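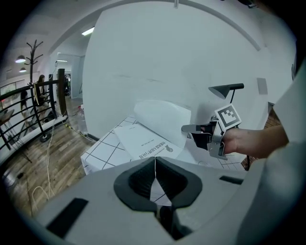

What is the Tondside student robot club working on this term?

The club is teaching a robot arm to pick up, turn over and stack single sheets of paper, and it hopes to have the job done well enough to enter the Plurnau student contest in August.

Paper may sound like a small thing to spend a whole term on, and several of the students say they thought so too when the idea was first put to them last autumn. They had built a line-following buggy the year before, and a sorting machine for coloured blocks before that, and a few were rather hoping for something with wheels again. But a block is the same shape wherever you grab it, while a sheet of paper bends, slides, sticks to its neighbour and lifts at the wrong corner, and it was this stubbornness that won the room over in the end.

The project goes by the name of Kettle, after the one that was boiling when the vote was taken, and it has 10 students on it this year. They come from the two upper years and from the evening course, so there is a good mix of people who have written code since they were small and people who had never held a soldering iron before September. The club has always been open to both, and is proud of it.

Most of the work so far has been done by hand. A student takes hold of a gripper, much as you might hold a pair of barbecue tongs, and moves a sheet with it in the way the robot will later be asked to. A typical try has one edge of the sheet lifted well clear of the table, so that the paper curls up like a sail, and then comes the slow business of laying it down again without a crease. The movements are recorded, looked over, and either kept or thrown out. By the end of last week the students had kept 1780 of them, and there is a chart by the door with a line creeping steadily upwards in green felt tip.

They have learned a good deal along the way – some of it about robots and quite a lot about paper. Glossy sheets are harder than plain ones. A sheet that has been folded once will remember it for ever. Pressing down before pinching works far better than going straight for the edge, and if you hurry the turn the paper catches the air and floats off sideways, which is very pretty to watch and no use at all. Students who are used to getting things right first time have found this trying, and the older members have been kind about it, having all been there themselves with the coloured blocks.

Printed sheets and blank ones are both used for practice, as the contest rules allow either, and the club would be glad of more. Anyone in Tondside with a stack of old letters, leaflets or exam papers they no longer need is welcome to leave them at the front desk, marked for the club. Thin card is useful too. Please take out the staples first!

The arm itself is on loan from Grutura, the workshop on the river road, and will be with the students until the contest is over. It had its first run on its own a fortnight ago, and managed to pick up a sheet and carry it to the stack, where it put it down upside down. There was a cheer all the same. Since then the students have been going back through their recordings to see how many of them show the turn clearly, and have decided to make a fresh set in which the turn is done more slowly and always towards the same side.

Plurnau will be a longer trip than the club has made before. The contest is held in the old market hall there, which was built in 1892 and has, by all accounts, a wonderful roof and a dreadful draught. Every team gets the same time at the table, and sheets that land on the floor can't be picked up again. The students have already started practising with the windows open, coats on, to see what a breeze does to their results. The answer so far is that it does plenty.

The cost of the trip is 65 pounds a head with the coach and one night's stay, and the club is hoping to bring that down with a cake sale before Easter and another in the summer term. Families who would find the sum hard to manage are asked to have a quiet word with the school office, and it will be sorted out.

In the meantime the club is holding an open morning on Saturday, February 25, 2023, when visitors of any age can have a go with the hand-held gripper and see how they get on with a sheet of paper. There will be tea, squash for the little ones, and a short showing of the arm at the end of the morning. Younger children should bring a grown-up. There is no need to book, and the side gate will be open.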